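Ticket 3874 - Backdrop cloth creased and wrinkled, toast table, Grustside
Status: open, waiting on parts
Logged by: G. Ásgeirsdóttir

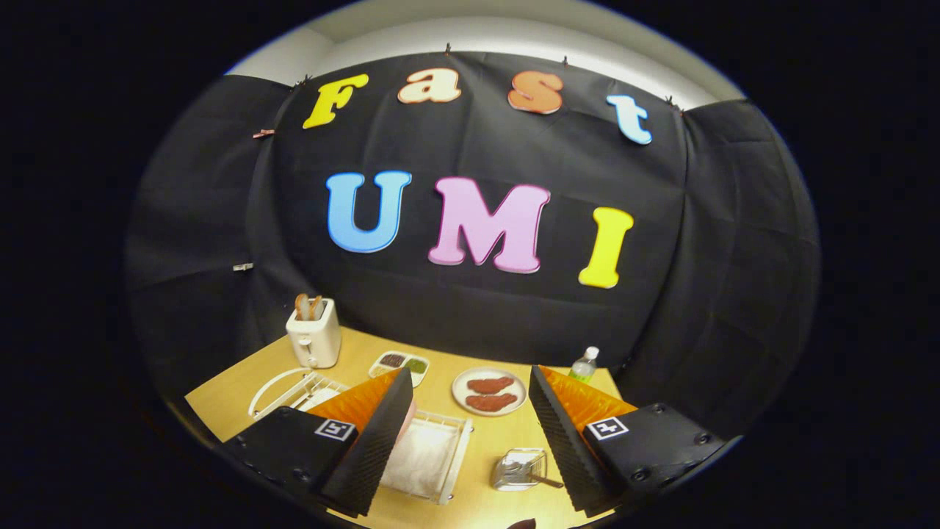 Toast table with the black cloth and foam letters up, Tue 22 September.

Problem
Cloth won't hang flat. Creases running across it, wrinkly at the back and both sides. Letters are readable (Fast on top, UMI under) but I want it tidy before the breakfast stand opens to people. Pale wood table is fine, toaster and sauce tray fine, leave those where they are.

Tried so far
1. Steamer, low setting, from the back. Took the small wrinkles out, fold lines came back overnight. Cloth had been in its bag since Plukuvska so they're well set in.
2. Pulled the top edge tighter and re-clipped. Better in the middle, worse at the corners. Four dark clips along the top is not enough for that weight imo.
3. Ran out of dark ones so there's a pink clip near the top of the left side and a white one lower down holding the seam. Both show up badly against black. Please dont take the white one off untill the seam is stitched, it opens right up.
4. Tried to iron round the letters. No. Foam and hot iron, stopped straight away.

Reply from stores, 10.40
Have you got the spare cloth? Should be in the Sedis crate, shelf 2.

Reply, G.Á., 11.15
Looked. Crate has table covers only, wrong size. Job no. on the lid is 1617, ours is 832, so think they got swapped at loading. Can someone ring Nakajima and ask if they've got ours?

Reply from stores, 13.05
Rung them, no answer, left message. Will send up to 20 black clips with the afternoon van. Do you need pins?

Reply, G.Á., 13.20
No pins, they leave holes. Clips yes, black only pls. Also needle + black thread for the side seam.

To do
- letters off before any more steaming, mark where they go with chalk first
- steam whole cloth flat, leave hanging overnight with weight along the bottom hem
- stitch left seam
- swap pink and white clips for black
- fresh bread for the toaster, and top up the reddish-brown and green sauces, on the morning not before

Leaving open till the van's been.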